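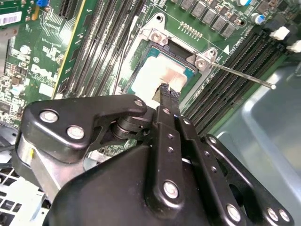 Studio diary

Saturday, late. Tzanetos chair still not right. Back leg splays 2 degrees too far, looks drunk. Maritza says leave it, Elvira Condori says start over. Great.

Drove to Clavau for the ash, 21 boards, two split. Paid anyway. Then the Drernach people rang, want the stool in a second height, 644 mm, and teh drawings by lunch. Which lunch??

Redrew the seat curve four times. Third one was best. Must find the third one. Glue, bread, call Cirport re: lamp shades. Bed.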